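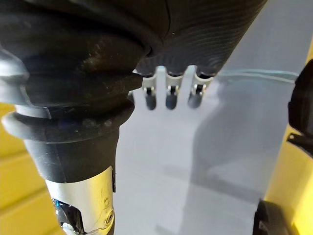 Old lecture cassettes - worth keeping or not?

tipoki_fan
So my aunt passed down a box of spoken word tapes, mostly talks on folklore, tarot, hedge witchery and that kind of thing. Most of them are by Dwynwen Voyle, who I'd never heard of until I opened the box. There's a 2 part set called The Sanamow Talks that I've been playing in the kitchen all week and I love it! She rambles, she coughs, she stops to let a dog out, and then she says something about Welsh harvest charms that I've never seen in any book.
My question is whether anybody has the rest. The insert lists a talk on moon calendars and mine goes straight from the herbs one to the movie reviews (she hated pretty much every witch movie ever made, it's great).

millpond
Oh wow, Voyle! I used to order from her catalog. It was a stapled thing, printed tiny, and you mailed a check and waited forever. The moon calendar talk was sold separately if I remember right. I had it and lent it out in the 90s, so you can guess how that went.

Grackle77
I'm going to be the grump. I bought the Sanamow set years ago and thought it was padded. Half of tape one is her telling you what she's going to say on tape two. The charms material is mostly out of Eluned Jenkins's little paperback, and Jenkins at least gives you her sources.

tipoki_fan
I haven't read Jenkins so I can't argue! But the bit about tying the last sheaf, is that in there too? Because she says she got it from a neighbor.

Grackle77
The sheaf is in Jenkins, chapter on farm customs. Different knot, same story. I'm not saying she stole it, people do hear the same things. I'm saying don't pay collector prices.

siiri_r
What are collector prices now? I saw the full set listed at 199 dollars and laughed out loud - then it sold.

millpond
Somebody paid that?? Mine were 4 bucks each.

Londbridge_Lou
I disagree with Grackle a bit. Jenkins is the better scholar, sure, but the tapes were never meant to be a book. Voyle talks like she's sitting across from you with a mug of something. I put the herbs one on when I can't sleep and I've probably heard it more than any album I own. You can get something out of that without footnotes.
Also, tipoki_fan, check the flip side of the movie reviews. On my copy the moon calendar talk starts there, with no announcement or anything, after a long stretch of hiss. I missed it for years.

Grackle77
Fair enough on the voice. She does have a nice voice. I still want the footnotes.

tipoki_fan
LOU. I just went and checked and it's there! I'd been stopping the tape when it went quiet. It's a bit warbly at the start but I can follow it fine. I'm so happy.

siiri_r
Ha, nice. If it's warbly, wind it all the way to the end and back once before you play it again. That helped with mine. And please make a copy before you wear it out, these old tapes get fragile.

millpond
Seconding the copy. And if you do get it onto a computer, would you be up for trading? I've got the Zoltulen interview, where Ignacio Haverford tries to get her to admit she reads horoscopes and she just keeps changing the subject. Sound's not great but it's a hoot.

tipoki_fan
Yes please! I'll message you. I need to borrow a deck with a proper output first, mine is a kitchen radio with a tape slot and a bent antenna.

Grackle77
If you two are trading, I wouldn't mind hearing the Haverford one. For research.

Londbridge_Lou
Sure, Grackle. I'd like in on that one too, millpond, if you don't mind sending it around.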